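Chapter 6
Who Looks After the Trees?

Every spring, in a great many towns, a person of some importance puts on a clean pair of boots and plants a tree. There is a shovel, often a shiny one. There is a speech. The tree is already in the hole, because the parks crew put it there at seven in the morning, and the person of some importance tosses three small scoops of dirt at its roots while people clap. Then everyone goes to lunch.

This chapter is about what happens after lunch.

Chapter 5 dealt with how a town decides where its street trees should go, which kinds to buy, and how to talk a public works department out of pouring concrete over everything. Those are good problems to have, and they get most of the money and nearly all of the attention. Upkeep gets what is left. A young street tree needs regular water for its first few summers, a stake that is checked and then taken away before it strangles the thing it was meant to hold up, a ring of mulch, and some early pruning by a person who knows what a branch collar is. It also needs to be missed by cars, dogs, string trimmers, and delivery carts. Few budgets have a line for any of this. Many have a line for ribbon.

A town we will follow

To keep the discussion from floating off into the clouds, we will spend much of this chapter in Billomov, a river town with an old downtown, a newer strip of parking lots, and a strong sense of its own worth. Billomov decided to plant 400 street trees in a single season. The plan was called Green by May, and it was finished in May, a fact the town's newsletter mentioned in every issue for a year.

The trees were small, healthy, and evenly spaced. They were planted in square openings cut in the sidewalk along Mocanu Avenue and the side streets that run down from it to the river. The contractor watered them for 6 weeks, as the contract asked, and then stopped, as the contract also allowed. Summer arrived. The parks department had one water truck, and the truck had other duties, the baseball fields chief among them. Anyone who has tried to come between a town and its baseball fields will know how that conversation went.

By fall there were dead trees on Mocanu Avenue, and people had begun to write letters. The first letters asked why the trees had died. The later ones asked who had wanted trees in the first place. This second kind of letter is the real cost of poor upkeep, and it doesn't appear on any invoice. A dead tree in front of a shoe store is an argument against the next planting, and it stands there making its case all day.

The hunt for a clever answer

When a town is short of hands, it goes shopping for devices. Billomov was no different. It tried slow-release watering bags, which worked well when they were filled. It tried a soil sensor called the Trilik, which reported to a phone that the ground was dry. The parks department had already suspected this.

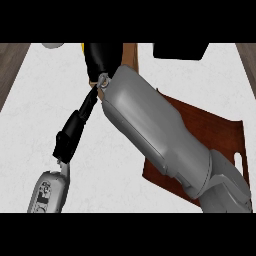

Figure 6.1. Computer rendering of a gray robot arm and a white surface.

There is nothing wrong with devices. A sensor can tell a crew which block to visit first, and that is worth having if there is a crew and it has gas in the truck. The trouble comes when the gadget is bought out of the money that would have paid for the visit. We will return to this in Section 6.4, with a worksheet, which some of you will enjoy.

What Billomov did next

The change came from the town's forester, Luminița Husar, who had been hired for part of the week and had been working most of it. She made a map. It was a plain map, printed large, and it showed which trees were alive and who had the nearest outdoor faucet. She then walked the side streets with the map under her arm and knocked on doors.

Her request was small. She asked each household or shop to water one tree, once a week, from the end of spring until the leaves turned. She left a card with the kind of tree, the amount of water, and a phone number that a human being answered. She didn't ask anyone to love nature. "I asked them to own a bucket," she told the town council later, in a report dated Feb 27, 2024 that ran to two pages and is still the best thing in the council's files on the subject.

The plan had holes in it. People moved away. One restaurant watered its tree with mop water, faithfully, until the tree gave up. Blocks with plenty of homeowners did better than blocks with plenty of renters, and the strip by the parking lots, where hardly anyone lived, did badly and had to be handed back to the truck. These gaps matter, and a town that leans on its neighbors without filling them will end up with shade on the streets that had shade already.

Before you read on

Take a walk along a block where trees have been planted in the past few years. Look for stakes that should have come off by now, for bark that has been nicked near the ground, and for mulch piled up against the trunk like a volcano. Find out whose job it is to water the trees. Start with town hall, and keep a list of the people who tell you it is somebody else. You will need that list for Section 6.2.

6.1 The First Three Summers

A tree that comes from a nursery has left most of its roots behind in the field where it was grown.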